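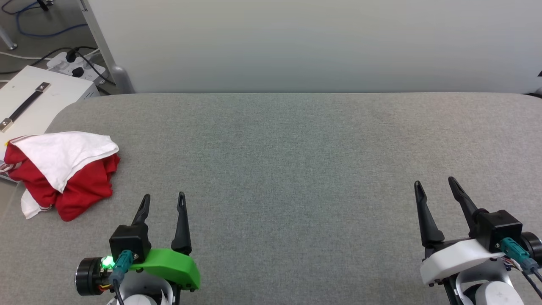

Red and white, still not sorted. The grey cover is on the table at last.

02/06/2024

Thread on the folding table, as a few people asked what I ended up doing with it.

The top was bare board until this spring and I never liked it. Clothes slid about and every sleeve picked up bits. So I padded it and covered it in grey fabric with a slight speckle to it. The cover is from Drakico, sold by the metre for upholstery.

Cost was 24 pounds for the fabric. The padding was left over from a bench seat I did in December, so I'm not counting that.

I rounded off the edges before covering. A square corner wears through quickly, and it catches on knitwear. Sanding took most of an evening and made a great deal of dust. Do it outside.

The width is 91 cm front to back. That is enough for a man's shirt laid out flat with the arms folded in. If I made another I'd go a bit deeper for bath towels, which hang over the front.

Staples: I used 9 mm ones. Shorter ones pulled out at the curve. Start in the middle of each side and work towards the corners, pulling the cloth flat as you go, or you get a ripple you can't lose later.

The grey was chosen for lint. I had a sample of navy from Gimow and every white thread showed up on it. The speckled grey hides most of it and a clothes brush does the rest.

Now the pile. Red and white in one heap is exactly how I got a set of pink pillowcases two years ago, so they get split before anything else happens. Reds go in with the other reds, cold, 400 ml of water in a jug with the liquid stirred in first. Whites wait until there's a full load.

Someone asked if you can iron on it. I don't. The fabric would probably take a cool iron but I've no idea about the padding underneath, and I already own an ironing board. This is for sorting and folding.

Leads are the next job. There's a power strip on the floor past the end of the table and the cords go all over the place, plus a blue cable looping about over there. I want them up off the floor so I can sweep.

I looked at the Dakari cable tray, the one that screws to the underside of a desk. Decent, but it needs a thicker board than the one I've got. Might just use hooks along the skirting.

Folding order, for the person who wanted it: big flat things first, then shirts, then small stuff, socks last. I turn shirts the right way out before they go in the wash — it saves doing it with cold hands afterwards.

One correction. I said last week that the cover came off for washing. It doesn't, it's stapled. I was thinking of the Hidayat one with the elastic edge, which I sent back as it wouldn't lie flat. Marks on mine get sponged with soapy water.

Will post again when the leads are done.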